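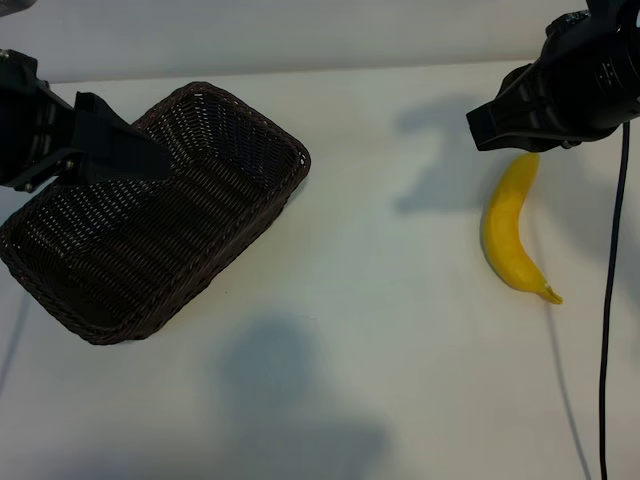
Why do bananas go brown?

Have you ever left a banana in your school bag? I have. I was seven, it was the last day of term, and I didn't open that bag again until the holidays were over. I won't tell you what it smelled like, but my mum made me carry the whole bag out to the garden at arm's length!

So let's talk about what was going on in there.

A banana is still busy after it's been picked. It can't grow any bigger, but inside the skin all sorts of changes are happening. Most bananas that travel a long way are picked when they are green and hard. If you bit into one it would taste a bit like chalk, and your mouth would feel dry and furry. That's the starch. Starch is what plants use to store energy, and potatoes are full of it too.

As the banana ripens, it turns its starch into sugar. At the same time the green colour in the skin breaks down. The green stuff is called chlorophyll (say it "klorro-fill") and once it fades you can see the yellow that was hiding underneath.

What sets all this off? A gas called ethylene - say "eth-ill-een". You can't see it, and there's so little of it that you won't smell it coming off your fruit bowl either. The banana makes it all by itself. The clever bit is that ethylene tells the banana to ripen, and a ripening banana makes more ethylene, so once it gets going it really gets going. The gas drifts across to other fruit as well. My friend Kenneth MacLeish puts his rock-hard pears in a paper bag with a ripe banana and folds the top over, and they're usually ready long before the ones he leaves out.

And the brown? The skin and the soft part inside are made of tiny cells, far too small to see. When they get old or bashed, they start to leak. Things that were kept apart get mixed together and meet oxygen from the air, and the mixture turns brown. Cut apples do the same.

Brown spots on the skin don't mean the banana is bad. It's just very sweet by then, and lovely in a cake. If it's mouldy or leaking, though, put it in the food waste.

Try it yourself

You need 3 bananas that all look the same. Put one in a paper bag and fold it shut, leave one out on a plate, and ask a grown-up if you can put the last one in the fridge. Look at them every day and draw what you see. The fridge one may surprise you - its skin can go very dark, so peel it at the end and check the inside before you decide which banana is the ripest.

Finlay Lindsay, aged nine, wrote to ask me if you can turn a brown banana yellow again. Sorry, Finlay, you can't. Once the cells have leaked there's no putting them back together. Have you got any flour and eggs in the house?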